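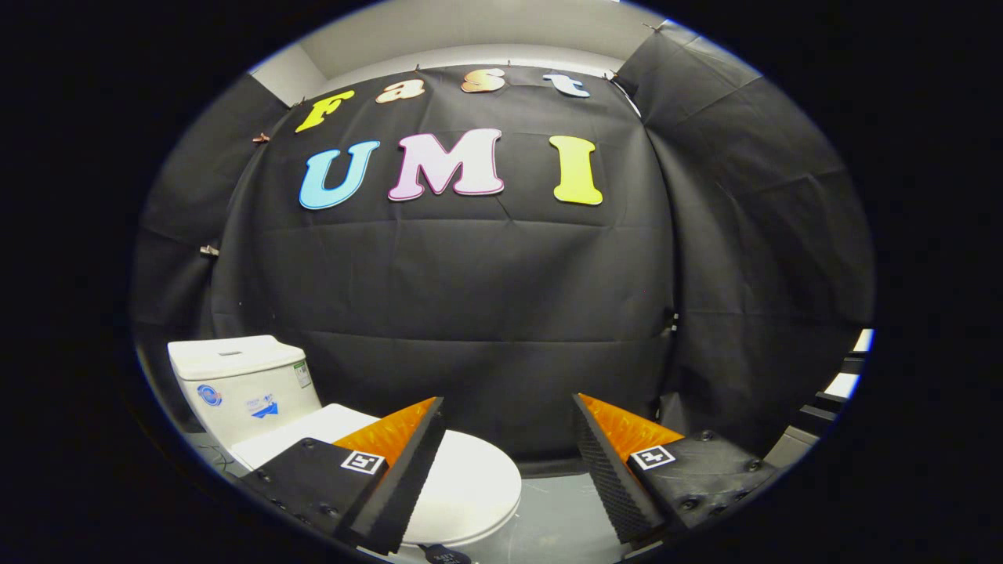

4. Preparing the station and recording the toilet lid task

This section is for club members who record with the hand-held gripper. Please read it to the end before you take the gripper from the shelf. The robot arm is not needed for this part.

4.1 The backdrop

1. Hang the black fabric on the rear wall and bring it around both sides. Fasten it with the metal clips, most of them along the top edge.
2. Pull the fabric down by hand. Small creases may stay.
3. Pin the letters on the upper part, "Fast" in the curved row and "UMI" below it in the bigger letters. Do not move them between two recordings of the same set.

Note: The letters are glossy. If a lamp makes a bright spot on them, turn the lamp and leave the letters.

4.2 The gripper

4. Check the screws on both finger blocks. Tighten only with the short key from the Flerna box.
5. Wipe the square markers with a dry cloth. A marker with a scratch must be changed before recording.
6. Open and close the fingers slowly, two times. Both orange pads must point inward.

Caution: Keep your own fingers away from the pads while another person holds the handle.

4.3 Recording

7. Close the lid. Every recording begins with the lid closed.
8. Start the Podbridge program and wait for the tone.
9. Bring the gripper to the lid from the front, with one finger on each side. Lift it, stop for a moment, and lower it again. Do not let it fall.
10. Press stop before you step back.

One set is eight recordings. If one is spoiled, make a ninth and write its number in the log.

Caution: Mind the cable on the floor when you walk at the left side.

Questions about the log go to Dagný Ingvarsson. Sets for the August meeting must be copied to the club disk by Sun 20 July.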